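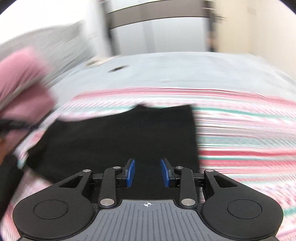
Washing sheets is easy. Getting them to smell like something other than the washer is where most of us fall apart.

My own washer is a front-loader that spent 54 months being treated as a cupboard with a door. By February it had opinions. I cleaned it the way Gunvor Nygård, who ran the laundry room in my old building in Ovosby, used to clean hers, and it came out fine.

## What you need

- Two cups of white vinegar
- Half a cup of baking soda
- An old toothbrush you have made peace with losing
- A towel and a shallow pan
- An evening

## Do the gasket first

Pull back the rubber ring at the door and look inside the fold. I found a hair tie, a bus token and a gray paste I chose not to investigate. Wipe it out with a rag dipped in vinegar, then go over the holes at the bottom with the toothbrush.

## Then the filter

It's behind the little panel near the floor. Turn the machine off, put the pan under it and unscrew slowly. *Slowly.* More water lives in there than seems fair -- mine filled the pan twice and then tried for the hallway. Rinse the filter, pick out the lint and screw it back in tight.

## Run it empty

1. Pour the vinegar into the drum and run the hottest cycle you have.
2. When it finishes, add the baking soda and run a short hot one. Don't put both in together unless you miss grade school science fairs.
3. Wipe the drum and the glass.

## Keeping it that way

Use less detergent. The cap on the bottle is sized by people who sell detergent. Two tablespoons does a full load of bedding at my house, and I have a dog.

Leave the door open between loads. You will walk into it in the dark, and after a week or so you'll learn to go around.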